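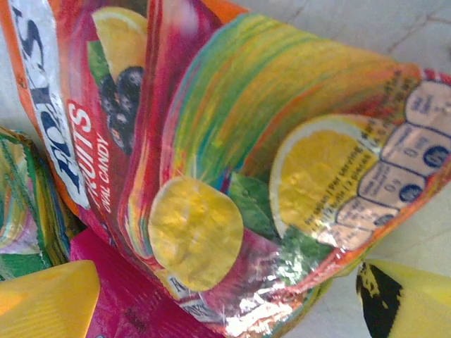
Records of public art and memorial proposals submitted for the Didwood waterfront and the adjoining Gouveia Square, with the review history of each. Maintained by Graça Bragança. Corrections are welcome as issues or by pull request.

## Contents

| File | Rows | Notes |
|---|---|---|
| `proposals.csv` | 227 | one row per submitted proposal |
| `reviews.csv` | varies | one row per hearing or written decision |
| `sites.csv` | 9 | one row per eligible site |
| `codes.md` | - | status and material codes |

All CSV files are UTF-8, comma separated, with a header row. Empty cells mean the source did not give a value. A literal `none` means the source said there was none.

## Fields in `proposals.csv`

- `proposal_id` - stable, never reused. Withdrawn entries keep their ID.
- `title` - as written on the first submission. Later titles go in `title_alt`, separated by semicolons.
- `subject_type` - `person`, `event`, `group`, `abstract` or `unknown`
- `site_id` - joins to `sites.csv`
- `height_m` - converted from feet where needed. The original figure is in `height_raw`.
- `material` - main material only, see `codes.md`
- `status` - last known status at the time of release
- `source_ref` - box and folder, or the page number in the scanned minutes

`height_m` should be read with care. Several artists gave the height of the figure without the base, and the forms did not ask which was meant. Where a drawing settled the question, `height_basis` is set to `figure` or `total`. Otherwise it is blank.

## Sources

Most rows were typed from the paper submission forms held at the Zidov Reading Room. Hearing outcomes come from the minutes. If the form and the minutes disagree, the minutes are used and the form value is kept in `conflict_note`.

Two boxes were water damaged. Their rows are marked `legibility = poor` and should be left out of any work that depends on exact wording.

## Status codes

The city changed its review steps once during the period covered. Older records use a single `approved` status. Newer ones split this into `approved_concept` and `approved_final`. The two schemes have not been merged - mapping the old `approved` to either new code would be a guess.

`lapsed` means the permit ran out before work began. It does not mean the proposal was rejected.

## Known problems

1. Six proposals list a site that was later divided. They point to the old `site_id`, which is still in `sites.csv` with `active = 0`.
2. Joint submissions are stored under the first artist named on the form.
3. Public comments are not included. The originals carry home addresses.
4. Dates in `reviews.csv` are hearing dates. Written decisions usually followed later and are dated only where the letter survives.

## Building the files

The CSVs are exported from a Favemitz database. To rebuild from a dump:

 make clean
 make export DUMP=path/to/dump

The export fails if any `site_id` in `proposals.csv` has no match. Run `make check` for the full list of errors. Sorting is by `proposal_id`, so diffs between releases stay small.

## Changes

- February release: added `height_basis`, fixed swapped columns in `reviews.csv`
- Previous release: added `conflict_note`

## License

Data is CC BY 4.0. Scripts are MIT. Scans of the drawings are not part of this repository, and requests for them go to the reading room.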